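FOR IMMEDIATE RELEASE

Harahap Opens Its Bamcombe Lab for Two-Handed Robot Demo

Drop-in afternoon Monday, first session 1 p.m.

BAMCOMBE – Harahap, the robotics shop on the second floor of the old Bamcombe mill, is opening its doors Monday afternoon. Free. No sign-up for the early sessions. Visitors will see Aken, the company's two-armed tabletop system, handle everyday things from the kitchen drawer and the craft box, and can talk to the people who run it.

It's the second open day this year. The June one brought in 623 people over a single afternoon, well past what the stairwell was ready for, so this time entry is by the side door on the loading dock and groups are capped at 22.

"People come in expecting a factory arm behind a cage," said Higinio Ocampo, who heads the demo team. "Then they see two hands and a mug. The questions get a lot better after that. Kids ask the best ones, mostly about whether it can do their dishes. Not yet."

What's on the table

Aken has two white arms with jointed, five-fingered-style hands, set up at a normal wooden table. Things get laid out between the hands and the system works with what is there. Monday's program uses a ceramic mug, a clear plastic container, a drink bottle and a skein of yarn. The yarn is the hard one. It changes shape, it trails, it catches on things. Ocampo's team has logged 1222 table sessions with Aken so far and yarn still accounts for most of the retries.

"Mug is easy, bottle is okay," Ocampo said. "Clear plastic is a pain for the cameras. Yarn, we'll see. We are not going to hide the misses, if it drops something it drops something." 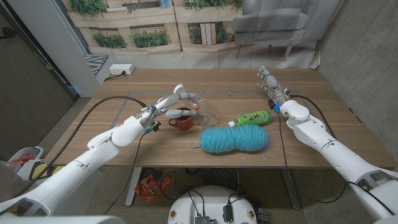
Schedule for the afternoon

1 p.m. – Doors, side entrance. Short welcome from Ocampo.
1:30 p.m. – Aken demo, hard objects: mug and bottle
2:30 p.m. – Aken demo, clear container and yarn
3:30 p.m. – Questions at the table. Engineers will be on hand, bring the hard ones.
4:15 p.m. – Instead, a talk on teaching by showing (sign up at the door, 21 seats)
5 p.m. – Close

About the talk: Instead is Harahap's training project, in which an operator shows the robot a task by moving its hands remotely in place of writing out every step. Ocampo will go over what has worked, what hasn't, and how long a single task takes to teach. Plan on about 40 minutes with questions.

Getting there and getting in

Side door, loading dock, ring the bell if its shut. There is an elevator; ask the greeter. Street parking only, the mill lot is closed for repaving. Kids welcome with an adult. Please stay behind the floor line while the arms are powered. Photos are fine, no flash during demos please.

School groups and reporters who want a seperate time with the team should write to the press desk before the weekend. A few morning slots are left.

About Harahap

Harahap builds and tests two-handed robots for home and light workshop tasks. The company is based in Bamcombe.

Press contact: Harahap press desk, Bamcombe. Interviews with Higinio Ocampo on request.

###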